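Category: Rooms & Fittings | Interviews

The bedside table, according to Chandrasekhar Pisharody, is the most frequently specified and least frequently drawn item in a serviced room. He has fitted out bedrooms for Trekeo since April, and before that maintained them for Lakel, where he handled 494 rooms across two sites.

"The drawing shows a circle next to the bed," he says. "It doesn't show what goes on the circle. That gets decided by whoever is in the room last."

His own rule is short. The telephone goes on the top and the remote controls go underneath. He prefers a round table with a raised rim, because a handset knocked out of its cradle at night tends to stay on the tray. Timber is his choice over glass. Glass shows every mark and makes a noise when a cup is put down on it.

Abdul-Rahman Yakubu, who writes the room standards at Trekeo, sets the rim height at 17 mm. Anything lower, he says, fails to hold a pen. Anything higher gets in the way of the forearm when a guest reaches across to dial.

"The cord is the difficulty," Yakubu says. "A coiled cord wants to sit behind the phone. If you pull it to the front it lies over the keypad and people complain that they can't see the numbers. We leave it at the back and accept that it hangs a little."

Both men favour an open lower shelf over a drawer. Pisharody's records from Lakel show up to 10 remotes a month reported missing from rooms with drawers, most of them later found in the drawer. An open shelf can be checked from the doorway. The gap between shelf and top must take a hand without scraping the knuckles, and he tests this himself on each delivery.

They disagree about remotes. Yakubu would like one handset for the television and its box. Pisharody keeps 2, side by side, buttons up.

"Combined ones lose their settings when the batteries are changed," he says. "Then someone has to go up and do it again."

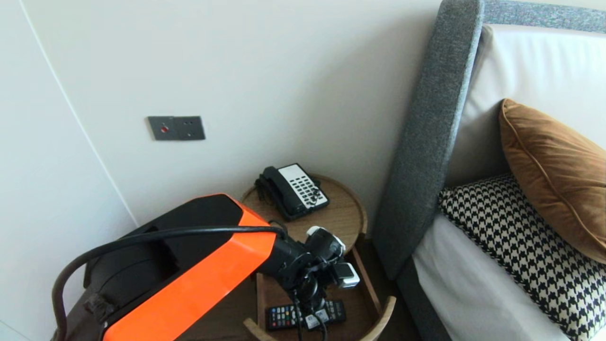
34 shares | 6 comments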